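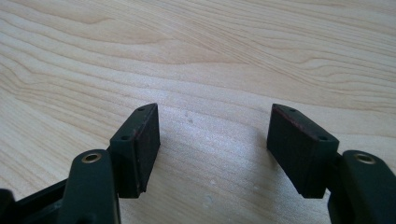 Skukard Community Help
Hand-Held Grippers > Faults and Safety

Fingers no longer close evenly after fabric is drawn in

Posted by Bilness Lab Desk, August

Our department operates a pair of hand-held grippers for recording pick-and-place work with soft goods. During the afternoon session one unit stopped closing evenly. The left finger arrives first and the right finger lags, so that the item is pushed sideways before it is held. The trigger also feels heavier than on the second unit.

The fault was first reported during work with a baseball cap. The operator stated that a fold of the fabric had been drawn down between the fingers and that the trigger had to be released twice before it came free. The unit had completed 500 cycles since its last inspection. It has been withdrawn from use.

We request advice on two points. Is the linkage likely to be bent, or could the fault lie in the pivots? Is it acceptable to open the unit at our own site? The supplier, Olow, has not yet replied.
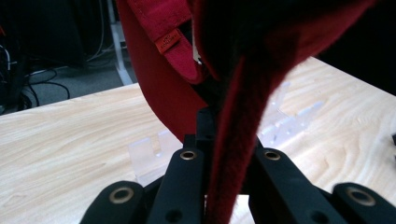

Replies

Kai Harms
Please leave the unit out of service until the following checks have been made.

Disconnect power, if your version is powered, and keep fingers clear of the linkage. Open the gripper fully and inspect the space between the fingers under a good lamp. Threads pulled from a cap or strap can wind around a pivot pin and produce exactly the symptoms you report. Remove them with tweezers. Do not use a blade near the pads.

Next, move each finger gently by hand. Side play at one brass eyelet and none at its match on the other side indicates a worn pivot. If both are firm, compare the links with those of your second unit. A bent link should be replaced and never straightened.

After any repair, close the gripper 20 times with nothing in it before returning it to work. At our site the pivots are inspected every 1,000 cycles for rigid items, and at half that interval for fabric.

As to opening the unit, the pads and pins may be changed locally. I would not open the trigger housing without written agreement from the supplier.

barajas_workshop
Had the same thing. Ours was a loose screw. Tighten everything and try again.

Bilness Lab Desk
Thank you for the replies. A length of thread was found around the right pivot pin and has been removed. The fingers now meet evenly when empty. There is slight play at the right eyelet, and a replacement pin has been ordered. The screws were checked and none was loose. The unit remains withdrawn until the pin has been fitted.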